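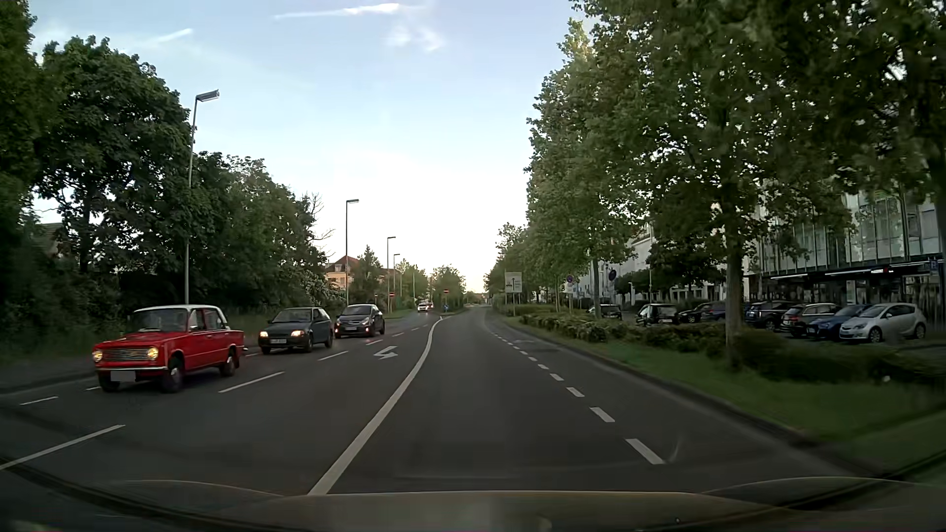 ## Cinley Road resurfacing: dates, detours and what to expect

February 23, 2025

The county has confirmed the schedule for Cinley Road. Crews from Trovum will start at the Demola end and work toward the Chávez Street junction. The work will be done in four stages, and the last one should be finished in September.

Only one lane will be closed at a time. Expect delays of up to 245 seconds at the temporary lights, longer when school lets out. Through trucks will be sent by the bypass for the whole period.

If you live on the road, you will get a letter before your stage begins. It will tell you which days you can't use your driveway. Trovum asks that cars be moved to the side streets by 7 a.m. on those days. Anyone who needs door-to-door access for medical reasons should call the office now and leave an address. 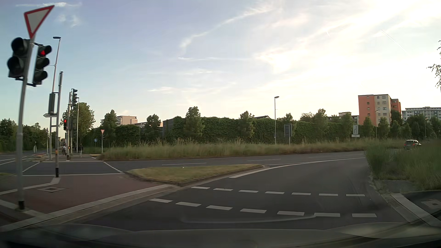
Trash pickup stays on its normal day, but carts need to go out the night before. Mail delivery doesn't change. The bus will skip two stops during stage three — the library and the feed store — and a temporary stop will be set up by the post office.

We also asked about the drains. Sidra Cheema, who is handling the project for the county, wrote back that 3000 feet of storm pipe has been checked and that 200 feet of it will be replaced before any paving starts. The low spot by the church is included. The one at the bottom of the hill is not, and she said it will go on the list for next year.

Sidewalk repairs are a separate job with a separate budget. If you reported a broken slab last fall, your report is still open and you don't need to send it again.

Questions about driveways or access can go to the project line at extension 2749. Leave your house number and the best time to call you back. Paper copies of the stage map are at the library desk.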